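Workshop notebook — Karkside reading room, paper handling
February, entry begun at 2 p.m.

Purpose of the session: to settle how the loose reading packs are to be kept before they are passed to the Cordero office. The packs have until now been held in plain envelopes, and pages have been returned out of order. Two kinds of folder were put forward, the Irnari card folder with a spring clip and the Steserano ring folder.

Paper used: ordinary white office paper, printed on one side. Each trial pack was made up to 50 sheets. A second pack of 100 sheets was prepared for the ring folder only.

Procedure. The pages were squared on the table, clipped at the left edge and turned singly from front to back. Each pack was then closed, carried to the shelf, brought back and opened again. Any page that had moved was noted by its number.

Results. In the spring clip, 4 pages had moved by the second opening, all of them near the back. The ring folder held its pages in order, but the 100-sheet pack would not close flat and is considered too thick for daily use. Packs of that length should be divided in 2.

It was also noted that the top sheet suffers most. The corner lifts after repeated turning, and readers tend to press it down with the palm, which creases the page below. A blank cover sheet is to be tried — the cost is small.

The text chosen for handling practice was the piece on sport and clubs, as its paragraphs are long and a misplaced page is quickly noticed by the reader.
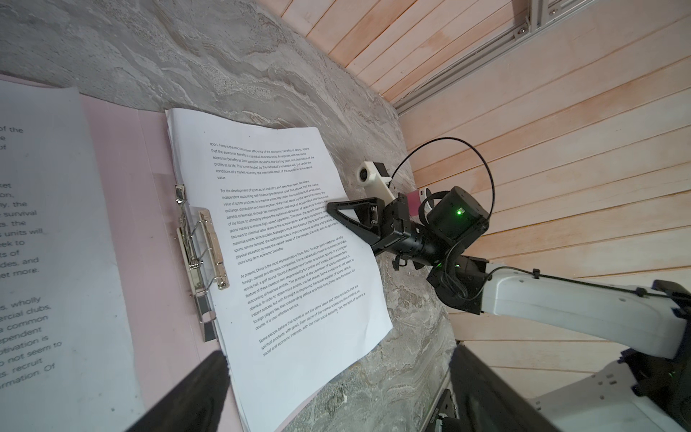 Pink folder, open, with the sport text held in the metal clip. Top sheet slightly curled.

Outstanding: labels for the folder spines, and a decision on whether punched pages are acceptable to Cordero. The marbled table is to be kept clear of drinks while packs are open. Remaining envelopes to be used up for single sheets only.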